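Hilo largo y algo cascarrabias sobre el brazo que nos pusieron en octubre en el taller de devoluciones. Lo escribo en domingo porque entre semana llego muerto.

Para quien no me siga: trabajo en Zarkola. Nos llegan cajas de pequeño electrónico devuelto y alguien decide si se revende, se repara o va a piezas. Antes ese alguien éramos 11 personas en turno de mañana. Ahora somos cuatro y un robot de Prendix.

La promesa, según la presentación: 310 artículos clasificados por turno. Lo que marca el panel un día bueno: 275. Y el panel suma también los que luego repasamos a mano, detalle que en la presentación no salía.

Pregunté quién responde cuando el brazo manda a reventa algo que no debía. Me dijeron que "el proceso". Pues el proceso firma con mis iniciales.

Lo que más le cuesta son los cables. Un aparato rígido lo pilla y lo sujeta, eso se lo reconozco. Pero ponle al lado un cargador con su manojo y ya estamos mirando todos. 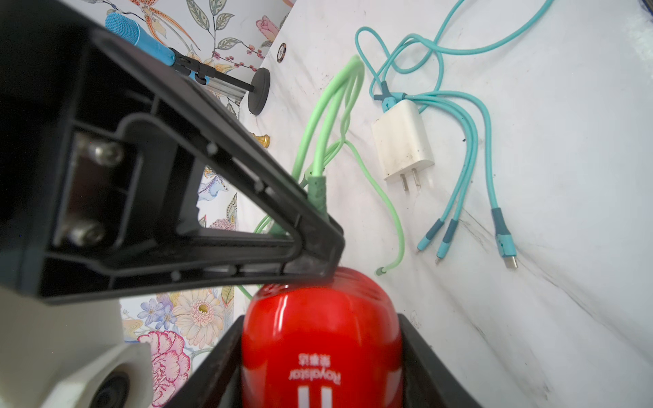
La pinza con un aparato rojo de Royalstar, boca abajo. Los cables, para luego.

Ese cargador tiene mugre en la cara. Man-lok Tsai lo habría apartado para limpiar sin pensarlo. El sistema tiene dos casillas, "apto" y "no apto", y la mugre no entra en ninguna. Pedimos una tercera. Sigue pedida.

Man-lok lleva desde la primavera en Skokar, por cierto. Le ofrecieron quedarse de "supervisor de celda", que es mirar el brazo ocho horas y darle al botón cuando se atasca. Dijo que no. Yo dije que sí y algunos días me arrepiento.

¿Lo bueno? La espalda. Ya no levanto cajas a la altura del hombro y eso lo noto. Chun-hung Kwok dice que solo por eso compensa – él tiene dos hernias y yo no se lo voy a discutir.

Lo que no compro es lo de "os libera para tareas de más valor". Llevo ocho meses esperando la tarea. De momento desenredo cables para que el robot los encuentre desenredados.

El mes que viene quieren meter otro en la línea de Tam. He pedido ver antes los números de repaso manual. Si me los dan, sigo el hilo.

Domingo, 25 de junio de 2023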